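SPM 212 Summer Collegiate Baseball Operations
Handout 5: Roster building and host families

Reading for Thursday: the Clevescombe case packet, first half. Bring the roster worksheet.

1. What a summer collegiate team is

Players keep their college eligibility, so the club cannot pay them. They come for at-bats, innings and a chance to use a wood bat against good pitching. The club sells tickets, concessions and sponsorships, and covers travel, umpires, field rent and staff. In the case packet the league has 12 clubs. Most of its players arrive in late May, after their school season ends.

2. When signing happens

Fans think of rosters as a spring matter. Most of the work is done the fall before. A general manager calls college coaches, asks who needs innings or at-bats, and agrees on a start date. Gerwood, one of the two clubs we compare, fills most of its roster before winter break. Watuveck waits longer and takes more players on short contracts.

Terms to know:
Full-season contract: the player is expected from opening day through the playoffs.
Temporary contract: the player fills a spot until someone else arrives.
Innings limit: a cap on a pitcher's work, set by his college coach. 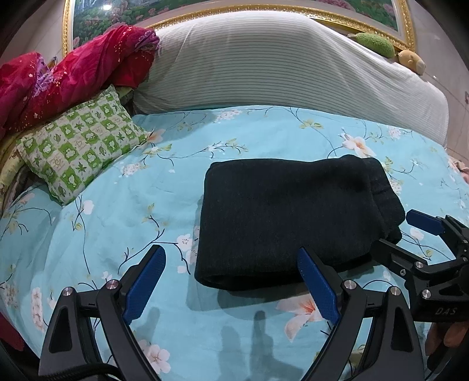 Innings limits cause the most trouble. A starter who threw 77 innings in the spring may be allowed only a few short outings in the summer. Write the limit next to the pitcher's name on the worksheet before you plan a rotation. If the limit is missing, call the college coach. Do not rely on what the player remembers.

3. Local players

A local player can live at home and usually brings family to the park. Clevescombe signed two in the season we are studying. One was a utility player coming off his freshman year, and he ended up playing more than the club had planned. Ticket sales to groups from his old high school went up early in the season and then leveled off. When you read that section, keep the baseball reason for signing him apart from the business reason. Both are in the packet, but they are mixed together.

4. Host families

Everyone else needs a bed. Host families are unpaid. They normally give the player a room and some meals, and the club gives them season tickets. Clevescombe mailed a letter to around 200 households and got fewer replies than it needed.
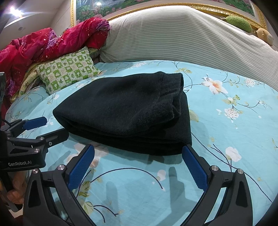

Its second try used short talks at youth league sign-ups and did better. The packet includes the letter and the notes for the talk. Compare what each one says about meals, cars, curfew and who to call when there is a problem.

5. Worksheet

Use the Kütt roster. Mark each player as full-season or temporary, enter his arrival date, and note whether he needs housing. Then answer in a paragraph or two: on opening night, which position is thinnest, and what would you do about it in the fall? Page 141 of the course reader has a finished sheet for a different club if you are unsure of the layout.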